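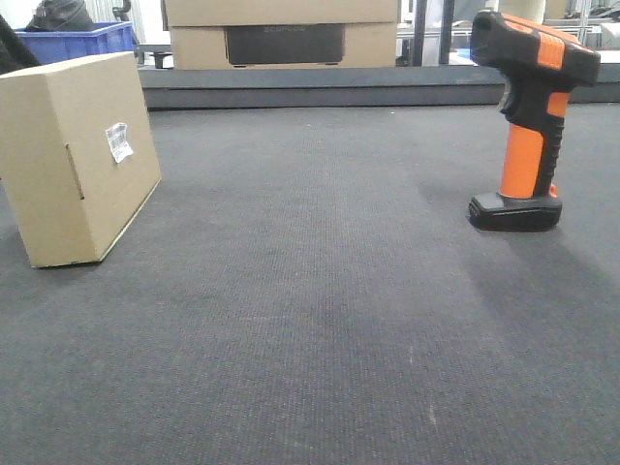

How often should the gripper pads on a scan-and-sort arm be changed?

When they start to polish. Ours get nearly 793 picks before the rubber goes shiny, and after that it's a lottery.

Automation > Upkeep and Repair > Small Cells

n_cele
793 sounds stingy. What are you lifting, gravel? Mine at Verkville are on their second month. I wipe them with a damp cloth each morning and they've been fine with cardboard.

tokarz_cz
Cardboard is the trouble. It sheds dust, the dust gets into the pad, and then the arm picks up a box with all the conviction of a wet handshake. I change both fingers together, re-teach the pick point and run eight test boxes.

Clodagh C
Disagree about re-teaching every time. If the new pads are the same thickness you're only adding your own error to it. Check the gap with a feeler gauge and go home.

tokarz_cz
"If the same thickness" – have you measured a bag of Lendow pads? I have. I needed a sit down.

pillai_r
Before anyone buys pads, look at the scanner. We spent most of January blaming the grip when the box was turning a bit and the label came up skewed. Moved the stand back, fault 1414 went away. Old pads still on.

n_cele
So clean, measure, then blame the scanner. Will try it on Monday.

Search this forum Go

Contact the moderators | Back to top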